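Honar Bench Cell

The Honar Bench Cell is a two-armed tabletop robot workcell sold as a kit by Sidusance, an automation supplier based in Jindale. It is intended for developing and testing small-object handling tasks such as kitting, case packing and sorting of mixed goods. The kit is sold alongside a paid task development service, under which the supplier prepares and tunes a handling routine for the customer's own items.

Design

The cell consists of two arms of identical construction mounted on a common base rail at the front of a work table. Arm segments are white and the joint housings black. Each arm ends in a gripper with opposed fingers. The arms are mirrored left to right, so that a routine written for one side can be adapted to the other with a change of sign in the base joint and a new rest position.

The table stands inside a framed enclosure with aluminum corner posts and plain pale panels at the back and sides. Panel colour is kept neutral to limit reflections in the overhead camera view. The front is left open for loading. Sidusance supplies the table surface in several finishes and recommends a matte one for work with clear plastic bags, which are hard to segment against a glossy background.

Cabling runs outside the arm segments. A slack loop is left at each joint, and the manual calls for the loops to be checked for snagging at the start of each shift. Early cells used tied bundles along the full length of the arm, an arrangement dropped after the ties were found to restrict wrist rotation.

Operation

Routines are recorded by demonstration and replayed or generalized by the controller. In a typical packing routine, one arm works at the open container while the other picks from loose stock on the table. Hand-over between arms is supported but is slower than direct placement, and the service team generally avoids it where the reach allows. 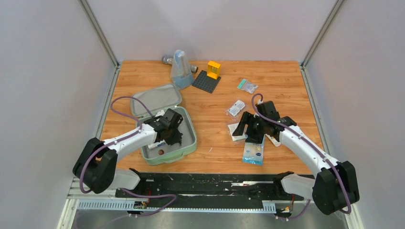

Containers with hinged or zippered lids are treated as a separate class of task. The lid must be opened to a stable angle before packing begins, and the soft lining of many cases gives little contact feedback at the fingertips. The controller therefore uses a fixed descent limit for lined cases, set during calibration for each case model.

Thin packets lying flat are the most common source of failed picks. Sidusance's application notes suggest approaching from a raised edge or sliding the packet before closing the jaws.

Evaluation

An independent trial was carried out by Maricruz Meléndez of the consultancy Ezeani, whose report was released on Thursday, April 11, 2024. The trial covered 27 item types and 1173 pick attempts, of which 604 involved bagged or packeted goods. The report rated rigid items as reliable and bagged items as acceptable with supervision. It criticized the length of the calibration procedure and the lack of a quick-release fitting for the gripper fingers.

A controller update issued in May shortened calibration by storing table height between sessions. The finger mounting was left unchanged.

Availability

The kit is sold with both arms, rail, enclosure, controller and a set of spare fingers. The table is listed separately. Delivery to Canadian addresses takes 6 weeks, and the task development service is quoted per routine.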